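Frequently Asked Questions: Baptisms, Weddings and Using the Parish Hall

These are the questions the parish office gets most often. If yours is not answered here, call or stop by during office hours. Last updated 15 May 2019.

How do I arrange a baptism for my child?

Contact the office at least two months before the date you have in mind. Jocelyn Espiritu, our parish secretary, will send you a form and put you in touch with the deacon. Parents attend one preparation evening, held in the Malabanan Room behind the church. Godparents are welcome to come too but do not have to.

Do we have to be members of the parish?

At least one parent should live within the parish or worship here regularly. If neither applies, speak to your own parish first. We can usually go ahead with a letter from your pastor.

How many godparents can we have?

One or two is normal. At least one must be baptized and confirmed. A friend from another Christian tradition can stand as a witness and will be listed that way in the register.

Can an adult be baptized here?

Yes. Adults join the inquiry group, which starts each fall and runs through to Easter. Baptisms take place at the Easter Vigil, usually in April. There is no charge and you can leave the group at any point.

How far ahead should we book a wedding?

Nine months is comfortable. Six is the minimum unless there are special circumstances. We do not hold weddings during Lent. Please do not pay a deposit on a reception venue until the church date has been confirmed in writing.

Can we choose our own music?

Within limits. Gerardo Padilla, the director of music, meets each couple once to go over hymns and organ pieces. Recorded music is not used during the service. If you want a visiting organist, Gerardo needs to hear from you at least six weeks ahead.

How many people does the church seat?

The nave seats 433. The side chapel seats some 60 and is often used for smaller weddings and weekday funerals.

Who can rent the parish hall?

Parish groups have first call on the hall. After that it is open to families, clubs and local organizations. The person signing the agreement must be 18 or older and must be present for the whole event. The hall is licensed for 148 people, including children and helpers.

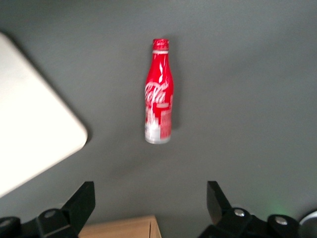 What time does the hall have to be empty?

Evening rentals end at 10 p.m., and the building is locked at 10:30. The half hour in between is for putting away tables and chairs.

Is alcohol allowed in the hall?

Beer and wine may be served at private events if you tell the office when you book. They may not be sold. Groups meeting on weekday afternoons are asked not to bring alcohol, as the after-school club uses the next room.

Where do we park?

The lot on Rillum Street is free for anyone attending church or a hall event. Please leave the spaces by the ramp for people with permits. When the lot is full, use the street parking on the north side only.

Can I have a Mass or prayers said for someone who has died?

Fill out a card at the back of the church or call the office. Names received by noon on Thursday are normally read the following weekend. An offering is customary but not required.

How do I get a copy of a baptism or marriage record?

Write to the office with the full name, date of birth and approximate year. Include a copy of your photo ID. Records before 1921 were moved to the diocesan archive, and we can pass your request along. Allow two weeks for a reply.

I can't get to church anymore. Can someone visit?

Home communion is brought to anyone who is sick or housebound, either weekly or monthly. A family member or neighbor can make the first call for you. Please also let us know about hospital stays, as hospitals do not pass this on to us.

Related pages

Mass and Service Times
Preparing for First Communion
Planning a Funeral
Hall Rental Agreement and Rates
Music and Choirs
Who to Contact

Contact the Parish Office | Copyright 2019 | Back to top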